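Open Lab Night at Purnell: Packing a School Bag, Two Arms at a Time 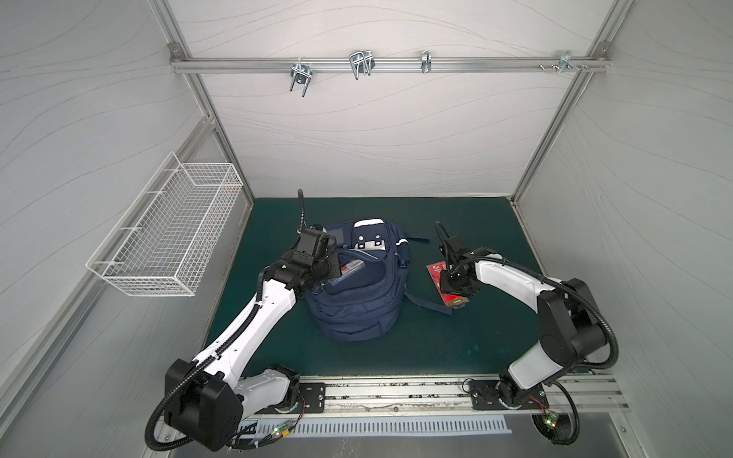

Erlinda Dagdag had been watching for a good while before she asked whether it ever gets bored, and the laugh that went through the group was the kind you get when everybody had been wondering something similar. Her next question was sharper. Would it know what to do, she wanted to know, if somebody handed it a different bag?

"Great question, and the answer is sometimes," said Junhao Hou, who runs the bench at Purnell's Korkville workshop and had agreed to talk to me between demonstrations on Tuesday evening. "A different color, probably fine. A bag with a flap instead of a zipper, we'd all be standing here a lot longer."

I came for half an hour and stayed until they turned the lights down. If you have only ever seen robot arms welding car doors in a commercial, it's a strange treat to see a pair of them working over a navy blue backpack, one reaching in at the open top and the other hanging over a red booklet, like somebody's older brother and sister getting them ready for school.

Hou has been at the workshop for five years. He started on sorting machines, the kind that push parcels down one chute or another, and he says he doesn't miss them much.

"A parcel is polite," he told me. "It's a box, it stays a box. A backpack changes shape every time you touch it. You pull on the strap and the pocket closes. You put a book in and the whole thing leans over. People do this every morning half asleep, and I think it's one of the hardest things we've ever tried."

So why two arms? I had assumed it was for speed. Hou shook his head before I'd finished asking.

"Try it at home with one hand behind your back. I mean it, please try it, it's horrible! You need something to hold the bag open while something else goes in. For a long time we had one arm and a clamp, and the clamp was always in the wrong place."

The teaching side of things belongs to Sum-yee Yuen. She joined us halfway through with a paper cup of tea and took over the explaining, which she is very good at. The arms learn from recorded runs, she said, with a person steering them through the job from start to finish. The team has 3184 of those runs saved so far, and she has steered plenty of them herself.

"The first week I went home and dreamed about zippers," she said. "You find out how many little things your hands do. There's a tiny shake you give a bag so the stuff settles. I never knew I did that until I had to do it through a machine."

Do they keep the runs that go badly?

"Oh, we love those. If a book catches on the lining and you back up and come in at a better angle, that's gold. A perfect run doesn't show it how to get out of trouble."

She keeps a notebook of the odd ones, and she let me flip through it. Run 222 has three exclamation points next to it and the words "strap ate the pencil case."

The visitors were a mixed crowd. There was a group from Hitley, several families, and a few people who had seen the sign on the way to the bus. Chin-lung Tu had come with his daughter and wanted to talk about his mother, who has arthritis in both hands and needs help with anything that has a buckle. He asked how long until something like this could sit in her kitchen. I was curious what Hou would say, and I liked that he didn't dress it up.

"I told him I don't know," he said afterward. "It's bolted to a table. It's slow. It doesn't know your mother is in the room. I'd love to say a couple of years and see him smile, but I'd be making it up. What I can say is that the buckle problem is on our list because people like him keep bringing it up."

The daughter had a different concern, namely whether the robot could do her homework as well as pack it. Yuen told her it can't read a word. The girl looked sorry for it.

I asked both of them what comes next. Yuen wants to try lunch bags, the soft kind. Hou wants to try coats, and she groaned when he said so.

"Sleeves," she said. "He always wants sleeves."

"Sleeves are wonderful," said Hou.

Pei-shan Tsang handles the bookings. The next open evening is in February, with space for 18 people, and the sign-up sheet is at the front desk or by the register at the Ngô bakery next door. Kids are welcome with an adult. Wear a sweater, the workshop is chilly once the big door has been open.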